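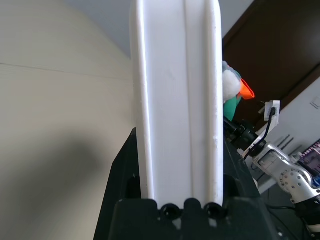
White piece on end, raised rims running up both sides. Scuffs on the right rim.

24/08/2022

Small bag, flat things. I've been putting this off because I wanted to finish the zipper notes first, but Mwajuma needs something to send to Ostermann and she'd rather have half an answer from me now than a whole one in two weeks. So, half an answer!

The question is the old one. How do you get a stiff, flat object into a kid's backpack that was made for a snack and a spare shirt? Soft stuff is easy, you shove it down and it takes whatever shape is left over. Stiff stuff makes demands. Put a flat thing in at the wrong angle and one corner catches the lining, then the bag turns with it, then you're chasing the bag across the table. I've done plenty of that chasing.

I'd forgotten how much rims matter until I started handling white plastic all day. A plain edge slides along the lining fine. A raised, rounded rim slides too, but it takes up more of the mouth than you'd think from looking at the flat part, and I keep judging by the flat part. Note to self: measure over the rims. Faraji wrote exactly this on the whiteboard back in February and I walked past it every day.

Scuffs on the white plastic don't show up unless the light comes from the side, by the way. If anyone wants to know whether the zipper teeth are marking things, look at it sideways on, and look before you start so you know what was already there. I didn't look before I started. So no conclusions from me about marks today.

On to the bag. It's the little teal one with the orange inside, the sample I've been calling the Wonex because that's what was on the packing slip (Mwajuma says Wonex is the shipper and the bag has no name at all, fine, it's still the Wonex to me). I like it a lot. The orange lining is a really good choice for a kid's bag - you can see straight away what's still in the bottom. The last batch had dark linings and I lost a pencil sharpener in one for most of a morning.
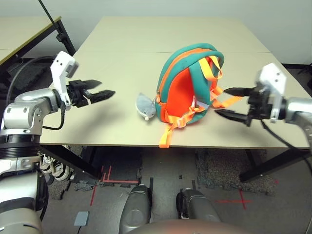
Teal bag on its back with the mouth toward us, gray plush at its left side, one strap over the front of the table.

Tipped on its back is the position I've settled on for now. Standing it up is hopeless when it's empty, it folds at the middle and the mouth closes. On its back the opening faces up and forward and you can see what you're aiming at. What you lose is a firm bottom to push against, so the bag wants to slide away from you as you load it. Faraji's view is that a bit of weight in the bottom first fixes everything. I think he's partly right, but then you're testing a bag with weight in it, and a five-year-old at the front door isn't going to ballast the thing first.

Straps! The straps are the real nuisance. They're long for such a small bag and they go where they like. One hanging down off the table edge pulls the bag forward, only a little, but it's enough to change where the mouth points. I want a rule for this and I can't decide on one. Options so far: fold both under the bag (raises it, rocks), clip them together (fiddly), or let them lie however they fall and write down how they fell. I'm leaning toward the last one. It's messy but so is a hallway at eight in the morning.

The zipper curves with the top rim and the pull ends up over at the side near the plush. I'd like a bigger pull. Mwajuma says the bigger ones cost more per 1,000 and Ostermann will ask, so I should have a reason ready. My reason is that small pulls are annoying. I'll work on it.

The plush is gray and kind of seal-ish. Faraji says dolphin. We haven't settled it and it's called Venitz now, which is what happens when you leave a catalog open on the bench. Venitz takes up more table than you'd expect and gives you one soft side to the bag, which changes how it sits. I thought about moving everything over so the plush hangs free, then left it.

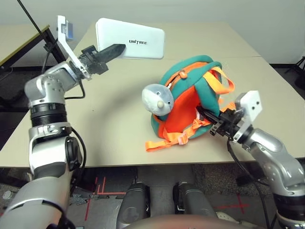 Glossy white slab with UNITREE on it, long edge across, and the bag open beyond the plush's nose. Buckle strap loose on the table.

Angle is the next thing to pin down. With the long edge lying across, a flat slab is asking the mouth to be as wide as it possibly can be, and a little bag only opens so far. End first is the obvious answer. I'd still like to try it slightly twisted, leading with one rounded corner, and let the corner do the opening. Rounded corners are kind to linings. Square ones I'd want a sleeve on.

It helps a lot to have something inside the opening keeping it apart while the flat thing comes up to it. The fabric on this one is soft enough that the mouth droops if you leave it alone. Would a stiffer rim help? A strip of piping under the zipper maybe. There's some of the Plerkix tape left on the roll, which is probably too stiff, but I could tack a short length in by hand and rip it out again after.

That loose strap with the buckle keeps bothering me. Trailing toward you like that, it's exactly where you'd set the next item down. I'm going to try a 16 mm elastic keeper for the tail and see whether it stays put.

Still to do:
measure the mouth flat and held open, both over the zipper
measure the white plastic OVER THE RIMS
ask Mwajuma if the straps can come shorter
find the seam ripper (Faraji?)
look at the lining seams at the bottom corners before anything else goes in

Faraji, if you're reading this before I'm back, please leave the bag on its back with the zipper as it is. I want to pick up from there.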